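Home Advantage and Where It Goes: A Season with the Wyss Valley Rugby League
Final report, Sport and Society, second-year project

Everyone who has ever lost an away game knows why they lost it. The bus was late, the field was sloped, the referee grew up two streets from the clubhouse. The purpose of this project was to take one amateur rugby competition and find out how much of that is true. I chose the Wyss Valley league because it is small, because its results are all posted in one place, and because I used to play in it, badly, both home and away.

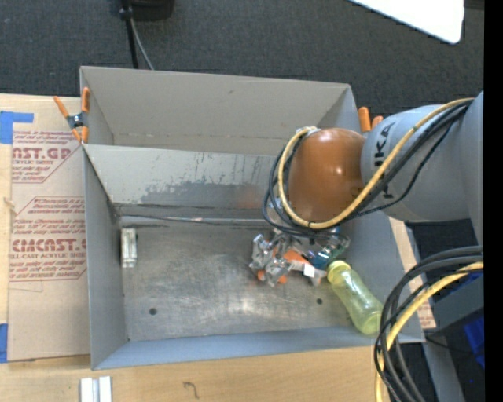

Mostow, September

The league has eight clubs, and each one plays every other club twice, which makes 56 games. I was able to use all of them except two: one was abandoned in fog at Trevell, and one was recorded by both clubs as a win. Nobody at the league office seemed troubled by the second case, and both clubs still have the points.

Home teams won 35 of the remaining games and visitors won 19. There were no draws. That is a bigger gap than I expected, and it would make a fine short report if I stopped there, but my supervisor asked what was causing it, so there are more pages.

The first thing I looked at was travel. The longest trip in the league is Trason to Trevell, over the hill road, and players at both ends talk about it the way sailors talk about the Horn. I sorted the games into short trips and long trips, using the league's own mileage chart for paying drivers. Long trips did go with more away losses. The trouble is that the two clubs at the far ends of the valley are also the two weakest clubs, so they lose after long trips and they lose after short ones. Trason lost at a ground they can see from their own parking lot.

The second thing was who turned up. A club's home squad and its away squad are the same team only on paper. I collected the team sheets and counted how many of the players named for each home game were also named for the next away game. Clubs are allowed 23 on the sheet. Several clubs took fewer than 19 on the road, and one arrived at Mostow with 14, including a man listed under "position" as "driver." He played the second half at fullback and is down in the records as having scored.

This turned out to be the strongest pattern in the data. When the visitors brought a full sheet, they won nearly as often as they lost. When they were short, they were beaten, and usually late in the game, when the home side still had fresh legs on the bench and the visitors had water bottles on it.

I also wanted to test the referee theory, which is by far the most popular one. I sent a short survey to all eight clubs and received 28 replies. Asked whether referees favor the home team, most players said yes. Asked whether referees had ever favored their own team at home, most of the same players said no.
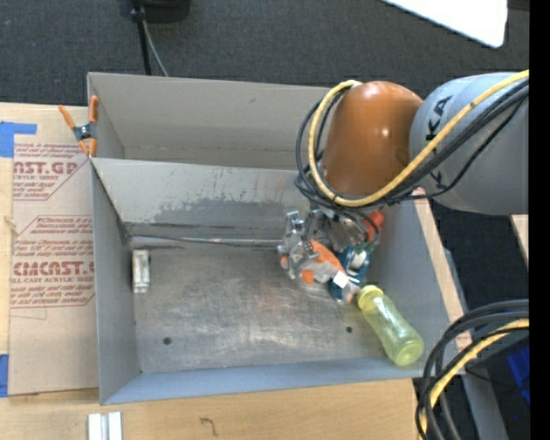
Penalty counts would have settled the matter, but the league does not keep them. I kept my own at six games, standing on the touchline with a clipboard, and found a small lean toward the home side. I would not put much weight on it. At one of the six I was mistaken for an official and had to stop counting to listen to a complaint about the scrum.

Field conditions were the last item on my list. Trevell's field drops noticeably toward one corner, and visiting teams consider this an outrage. Since the teams change ends at halftime, the slope ought to be shared out evenly. Trevell's kickers do seem to know what to do with it, though, and their record at home was better than their record away by more than their squad numbers would explain. One sloping field is not a sample, so I have left it as a remark.

Limitations. One season is short. Team sheets are filled in by hand, sometimes after the game, and I found one player named for two clubs on the same afternoon. I also could not separate a club's weak travel squad from its general weakness as well as I would have liked, and a second season of sheets would help with that.

Recommendations. The league could move kickoff for the long trips from noon to 2, which would let players with morning jobs get on the bus. It could also record penalties. I sent both suggestions to the league office along with a copy of the results table, and received a reply asking whether I was available to referee.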